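Packing again, badly

Two days till Kos and I have done nothing. Well -- I made a list. The list is on the fridge, and half of it is food I need to use up before we go, so not much of a packing list.

Bag limit is the usual misery. I paid 40 for the small case and they wanted 106 for the big one, which, no. Small case it is. Everyone wears the same three things on an island anyway.

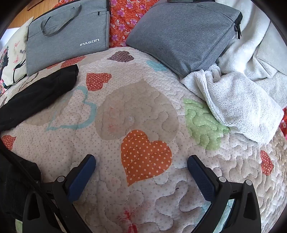 Shoes are what kills me every time. Sandals, the walking pair, something for dinner, and thats the case full before a single shirt. Last year I took five pairs and wore two. This year I'm lining up everything on the bed first, on top of the heart quilt, and whatever covers up the big orange polka-dot one has to go back in the closet. Dumb rule. Kind of works though.

Other stuff, quick. Sunscreen -- buy there, costs more, don't care. Chargers in the hand bag, not the case, learned that one. Book: one. Okay two. The Nusero travel pouches from last summer are still going, zipper on the little one sticks a bit.

Evenings can get windy by the water so one warm layer, even if it feels silly packing it in this heat. I went without in June and spent 330 on ferries and tours and sat shivering through most of them. Never agian.

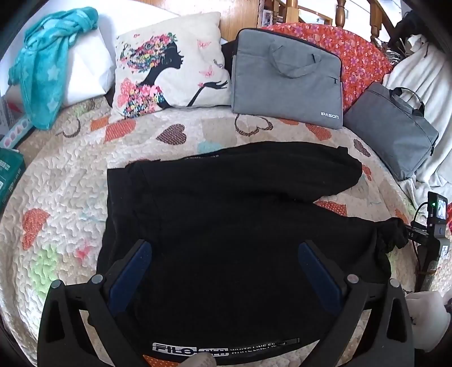 Huguette Langlois wrote in to say I should roll everything and stop folding, and that she did two weeks out of a backpack with room left over for olive oil. She also says wear the heaviest shoes on the plane, even if your feet hate you by landing.

Fine, rolling. Will try it tonight after dinner. Still need to find my passport, and the cat sitter needs a key.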